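Home Data Collectors, Part-Time
Vunar, Grellik household project
Paid by the accepted recording. Work from your own home. Start in May.

Vunar collects recordings of ordinary household handling and prepares them for teams that train robot arms. We are looking for people to join the next round of Grellik, our project on sorting and packing small goods. The round runs until we have 4,000 accepted recordings. At the time of posting we have 1,316.

What the job is

You will use a pair of hand-held grippers to do things you would usually do with your fingers: take an item out of a box, put it on the table, pick up the next one, put everything back. A camera on the gripper records what the finger pads are doing. The learning system is trained on those recordings, so what we pay for is clean, natural movement at a steady pace. Speed is not scored.

Most tasks in this round use one open storage box and a mix of small household things such as cartons, wrapped packets, sponges and round containers. Mixed boxes are worth more to us than tidy ones.

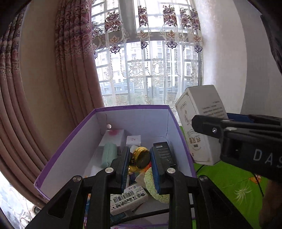 A task is one pass through the list on your task card. Items that slip or land badly stay in the recording. Pick them up again with the gripper and keep going. Do not reach in with your bare hand partway through a task, as that recording will be rejected. If something cannot be gripped after three tries, leave it and move to the next item.

Collectors work in sessions of up to two hours, at any time between 7 a.m. and 9 p.m. You set your own sessions in the Nukis app, which is also where you upload. The minimum is four sessions a week.

What you need

A table you can clear for the length of a session, with room to stand on at least one side of it.
Good daylight or a bright, even lamp. A window behind the table is fine if the items can still be seen clearly.
A plain or patterned table covering. Both are accepted, and we ask you to change it now and then if you have more than one.
Your own small goods. Full and empty packages both count, and the more shapes the better. No open food, no blades, no glass.
Home internet that can handle large uploads overnight.
Two working hands and the ability to stand for 30 minutes at a stretch.

You do not need any background in robotics or computers. Past collectors have included a retired tailor, two nursing students and a man who repairs accordions.

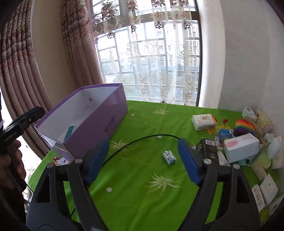
Equipment is sent to you on loan and stays ours. You sign for it when it arrives, and return shipping is paid. Normal wear is not charged to you. Please do not open the grippers or tighten the joints yourself; call the equipment desk and Callum Rankin will walk you through it or send a replacement.

Training

Training is paid and takes one afternoon by video call with Marwa Filali. You will record ten practice tasks and she will go over them with you. The usual corrections are squeezing too hard on soft packages and moving the wrist too quickly between items. After the call you record 20 tasks on your own. If 15 or more are accepted, you are in. If not, you may repeat the 20 once.

Pay

Training afternoon: flat fee of $54.
Accepted recordings: paid per recording at the rate in your task card, settled every two weeks.
Rejected recordings: not paid, but each comes back with a written reason, and you may dispute it. Disputes go to Amado Samonte, who does not work on the review team.

Privacy

Your room will be in the recordings. Put away mail, medicine labels with your name, family photos and anything else you would not want a stranger to see. Faces are blurred before the files leave us. Other adults in the home must sign the household consent form. Sessions may not be recorded while children are in the room.

How to apply

Use the form on the Vunar jobs page and choose reference 781. Attach one photo of the table you plan to use and a short list of the items you have on hand. No resume is needed. Lurdes Pacheco reads the applications and replies within ten working days, including to people we can't take.

Applicants who collected for our earlier Arabzadeh round can skip the training call but still have to record the 20 tasks.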